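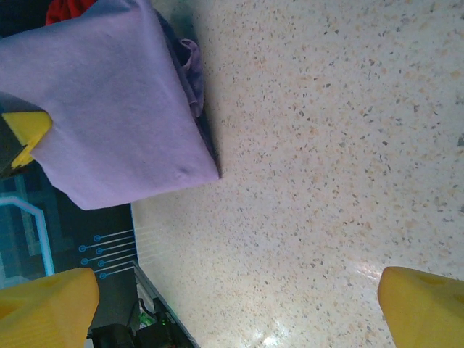 Cloth folding is the practice of doubling a piece of fabric over on itself, usually several times, to make a smaller and more regular shape for storage, transport or display. It is applied to towels, blankets, table linen, bedding and cleaning cloths. A folded cloth takes up less shelf space than a loose one and can be stacked.

Methods

The simplest method is the half fold, in which opposite edges are brought together and the cloth is smoothed from the crease outward. Repeating this in the other direction gives a quarter fold. In the third fold, one side is turned in over the middle and the other is laid on top, so that both side edges lie along or inside the bundle. Third folds are common for bath towels and small blankets.

Rolling is sometimes treated as a separate technique. Rolled cloths show fewer hard creases but tend to open unless they are packed tightly.

Effect of fabric

Smooth cotton and linen hold a crease well and can be pressed flat. Fleece, terry and other fabrics with a raised surface spring back and form thick bundles with rounded edges. Very thin or slippery cloth shifts during folding and is often laid on a table first.

Storage

Folded cloths are normally stacked with the closed fold facing outward, which makes it easier to lift one from the pile. Gladys Henao's household manual Plonine recommends stacks of no more than 10 hand towels, or 6 of bath size, and refolding stored blankets each May to keep permanent lines from forming. Parviz Alipour's later guide keeps the limit for hand towels but advises rolling heavy blankets.

See also

Ironing
Laundry
Linen closet
Napkin folding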